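The Whiteboard, a Gallery

Words: Melahat Ertürk

Every shared building has one object that outlives its tenants. At Hovport it is the whiteboard. It came from Setlow with a wobbly stand, lived upstairs for a while, and moved down to the long room in December when the stand gave up. The stand went to the dump. The board went on the table, flat on its back, and has done more work there than it ever did upright.

I should explain that I was against this. A whiteboard belongs on a wall, where people can ignore it from a distance. Stelios Theodorakopoulos disagreed, on the grounds that hanging it meant drilling and drilling meant a form. We had the form. It was two pages. He read the first one and went to get the other end of the board.

Some things you learn about a whiteboard once it is horizontal:

People lean on it. Sleeves make decent erasers, though they choose what to erase. The gray smudges are the remains of a seating plan, a bus timetable and a long argument about soup.

Handwriting changes. You write from the shoulder on a wall and from the elbow on a table, and my capital R has never recovered.

Everyone reads it upside down sooner or later. The Tatlı order once went in as 80 trays when it should have been something far more modest, and we ate pastry until people began avoiding the kitchen.

It also gets cups put on it. There is a rule about cups. The rule used to be written on the board.

We have tried to replace it. Gendus, the office supply place across the canal, quoted us 300 for a new one with a stand, delivery on a Monday, no carrying up stairs. Stelios said that for 300 he would learn to remember things. We have kept the quote, which is filed under a magnet on the fridge, and we have kept the board.

As for what gets written on it, the fashion lately is for less. Last year there were lists in four colors and arrows going from one list to another. Then the colored markers dried up one by one, red first, and the black one has been carrying the place on its own. A single thin black marker makes a person think hard before starting on the alphabet.

The gallery is short this time. I had 19 pictures and a strong opinion about 17 of them.

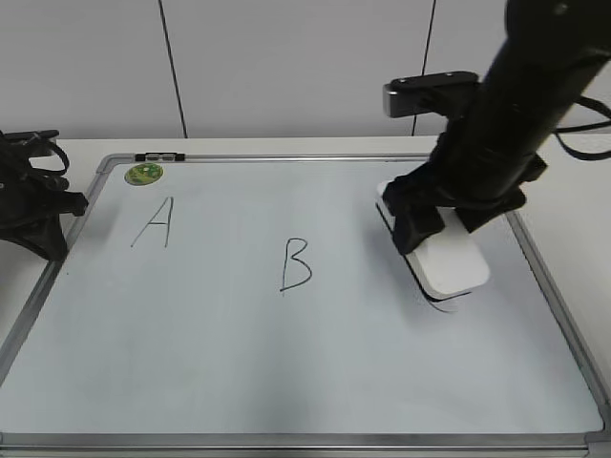
A and B, with plenty of room left between them. The green sticker in the corner has been there longer than I have, and I won't hear a word about peeling it off.
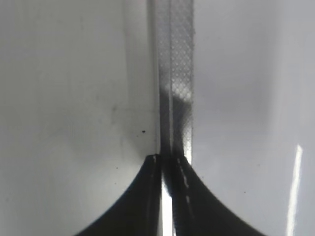
A narrow strip, close up. I like the side with the tiny diamonds best, especially where the light comes through.

Photos: Hovport long room. Please ask before reusing.

The letters will stay up until someone needs the space or wears a sweater. If you are booking the room, the table comes with the board on it – moving it takes two people and a discussion. Bring your own marker if you want a color. Leave the cap on when you go, and put your cup on the windowsill.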